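Can the scrub brush and the spatula live in the same box as the spray can?

Home & Kitchen > Storage and cleaning
Posted February 17, 2026 – viewed 1,353 times

mullitmont_flat

Good evening to all. I moved in January to a small flat and the kitchen has very few cupboards. I have one white table where everything ends up, and one plastic box, cream colour, with a slot in the front to carry it. My plan was to put into this box all the things I use by hand: the scrub brush, a spatula with a green handle, and an aerosol cleaner with a dark blue cap. Then I take the whole box to the place where I work and bring it back after.

My flatmate is against this. She says that the spatula touches food and the brush touches the dirt, so they must never be together. I wash both of them well, with hot water and soap. Is she right, or is it only a habit from her family?

Second thing: the spray can is tall and the box is 26 cm long inside, so the can must either stand, and then it falls when I carry the box, or lie down, and I am not sure if an aerosol may lie down. The place for the box would be the shelf next to the cooker.

Thank you for any advice, also for the short ones.

cuervo_30

Your flatmate is right, sorry. Washing is good, but the brush keeps water between the bristles for a long time, and anything that lies against it gets wet too. Put the spatula in a jar or a drawer with the other cooking tools. It is one thing less in the box and you will reach for it more often near the cooker anyway.

About the can: lying down for storage is normally no problem if the cap is on. But read the back of the can, there is always a small part about storage. And please not next to the cooker! The heat is the real danger with an aerosol. Choose a shelf far from the oven and also out of the sun.

For the brush, does it have a hole in the end of the handle? Then hang it. Mine hangs on a hook inside the cupboard door, with the bristles down, and it is dry by the next morning.

tondden

just buy 2 boxes

mullitmont_flat

Thank you both. I read the back of the can and it gives a limit of 50 °C and "keep away from sources of heat", so the shelf by the cooker is finished for this purpose. The box will go under the sink.

I looked at the brush and yes, there is a small hole at the end of the grip. I had it since the autumn and did not notice. I have bought a hook with glue on the back, which should carry a brush without difficulty. The spatula goes to the drawer from tonight – my flatmate is very content.

What stays for me is how to keep the can from falling. I could put a folded cloth beside it, but then the cloth takes half of the box. These are the things on the table before I gave them their new places:

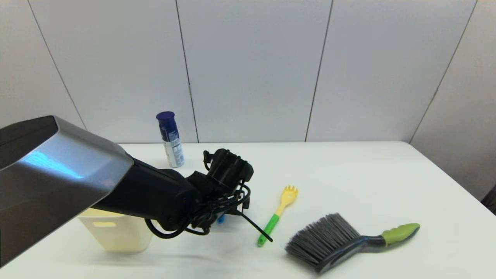
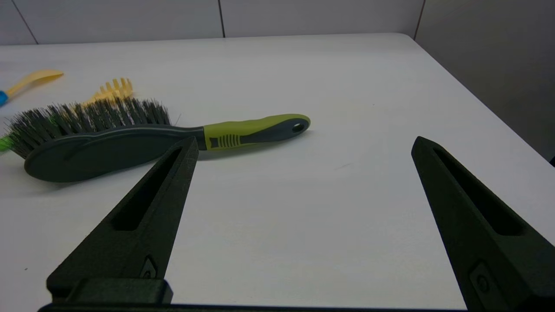
skuditel_m: For the can I would not use a cloth. Take a milk carton, wash it, cut the top off and stand it in the corner of the box. The can goes inside and stays upright when you carry it. It costs nothing, and when it gets dirty you make a new one. One note on the hook with glue: clean the door first with a little alcohol, let it dry, and wait a full day before you hang something on it. I did not wait with mine and it fell off in the first week. If you have tiles under the sink, the hook holds better there than on painted wood.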